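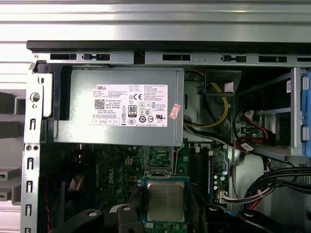
Desktop teardown: inside a Dell tower

I've been wanting to put up a page of old-computer-insides for ages, and a Dell tower finally gave me the excuse. We take these apart at the Rovel workshop on Thursday evenings, and I always end up staring at the labels when I should be sorting screws! So this is a small gallery, mostly for people who like looking at the parts as much as I do.

Some background if you're new to these pages. A tower like this one gets split into parts that can be used again (memory, drives, processor, power supply if it tests fine) and the plain metal, which goes in the steel bin. I save the SATA cables too, because I've never once had enough of them. My shelf at Ledesma Street is already full of power supplies, more than 29 of them at last count, and yes, I've been told to stop.

The processor is the part I fuss over. It's small, it's easy to put down somewhere silly, and I really don't like touching the underside, so I want it in a proper pocket and not rolling around in a mug with the standoffs (I've done that, a Zunow board of mine paid for it). Edges only, lid up, and then leave it alone until you've got a labeled bag ready.

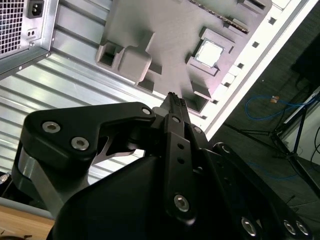 Processor in its square pocket in the gray tray, metal lid catching the light.

Then there's the power supply. I love these labels, I could read them all day. You get the part number, the date code and a whole crowd of little safety marks that I still have to look up half the time. If you're hunting for a replacement, copy down the DP/N from the label before you go shopping. Going by the look of the case got me a supply with the wrong plugs once, and it took 10 days to send it back.

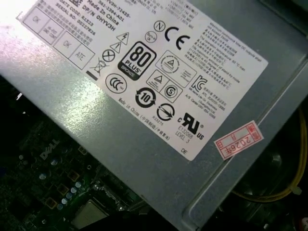 Power supply label up close: DP/N 0HYV3H, 80 PLUS Bronze, and two boxes marked OK.

Next up is a Sekance mini tower with a side panel I haven't managed to get off yet. If you know where the hidden catch is, please write to me!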